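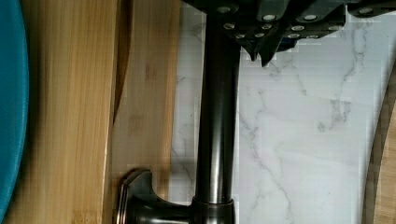

September — traps, second check

Home Notebook Sites Stock Contact
Search this notebook...

Pharaoh ants, Vasconcelos block, ground floor and first. In at 7.40, keys from the office, no trouble. Monitors all read by ten. 126 ants on the sticky cards against 141 last check. Not much of a drop. Would have liked better but gel has only been down a short while and the riser cupboard is still feeding them I think.

Worst cards: riser, boiler cupboard, behind the bin store door. Upstairs flats mostly nil. Flat 2 says she sees them at night along the skirting, wants spray. Told her no spray — splits the colony and then we have it in every flat. Left the sheet. Doubt she'll read it.
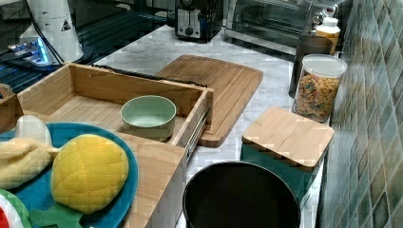 Kitchen worktop, bowl and plate.

Bait: Felach gel in the riser, Parkura stations everywhere else. Felach skinning over far too quick, crust on it by the second visit. Parkura still soft but hardly touched. Try liver mix in half the stations next time, they may be off sugar. Swap cards 30 cm lower in the riser, trail is runing under them not over.

Gorkow delivery short again, no card refills. Used up the old stock, glue a bit stringy. Chase.

Need to ask who lagged the hot pipe, gap round it takes a finger. Don't seal yet, want them coming out to feed.
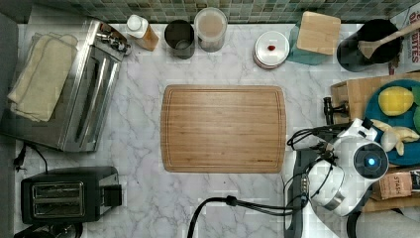 Washington Lins read this over and reckons the 141 is no use as a baseline, two of the cards were left down an extra night. He'd start the count again from today and leave the bait alone till then.

Fair. Tainá Fagundes has the first sheet, will check the dates with her. Liver mix on hold untill then.

This site uses cookies. Accept Manage settings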